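3.2 Complaint handling at the county level

The board of commissioners in Birinbridge has had a written anti-discrimination policy since before the period covered by this study. The policy names the county manager as the person who receives complaints and gives the board the final say on any change to county rules. It does not say how long either step should take. We read the minutes of all regular sessions in the study period and coded 1,782 agenda items by topic, by who raised them, and by how they were closed. Of these, 62 dealt with a complaint of unfair treatment by a county office or a county rule.

Most of the 62 items came up during the attorney's report and not during public comment. Kirstin Leckie, who coded the first half of the minutes, noted that the clerk used the words "concern" and "complaint" for the same kind of item. We treated the two as one category. Niall Hepburn coded the second half and checked a sample of the first. Where the two coders disagreed, Rhona Munro made the decision.

Items were closed in one of three ways: by a vote, by referral to staff, or by no recorded action. Referral was the most common. In 6 cases the matter came back to the board after referral, and in each of those the person who first raised it had spoken at a later session.

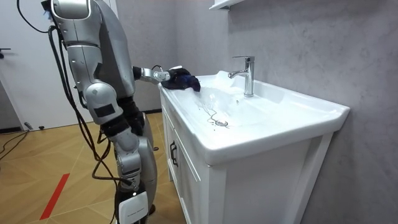 3.3 Comparison with Imrie and Drillwood

Imrie and Drillwood were chosen for comparison as neighboring counties with boards of the same size. Drillwood posts its minutes online. Imrie keeps paper copies at the courthouse, and Sivaprasad Nadar read them there in March. Neither county has a written policy of the Birinbridge type. In Imrie, complaints go straight to the department head, and the board hears of them only if a department head chooses to report one. Drillwood sends them to the attorney.

On June 22, 2021, the Drillwood board adopted a rule that the attorney must list all open complaints at each regular session. The rule passed without debate. We could not test its effect, as our set of minutes ends soon after it was adopted.

Figure 4. Humanoid robot at a bathroom vanity, one arm reaching into the washbasin.

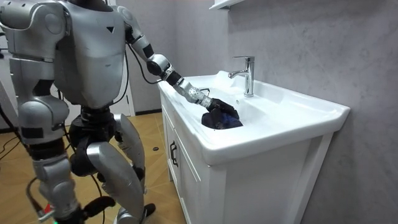
The choice of who receives a complaint matters for what the board later sees. In Imrie the department head is both the first reader and, in many cases, the person whose office is at issue. Dougal Rennie has argued that boards tend to treat county facilities and county conduct as separate subjects. A dispute over access to a public washroom, with a washbasin and vanity like those in Figure 4, would be filed in Imrie under buildings and would not be counted as a complaint at all. Birinbridge would file it under both. We recoded the buildings items in all three counties to allow for this, and the order of the counties did not change.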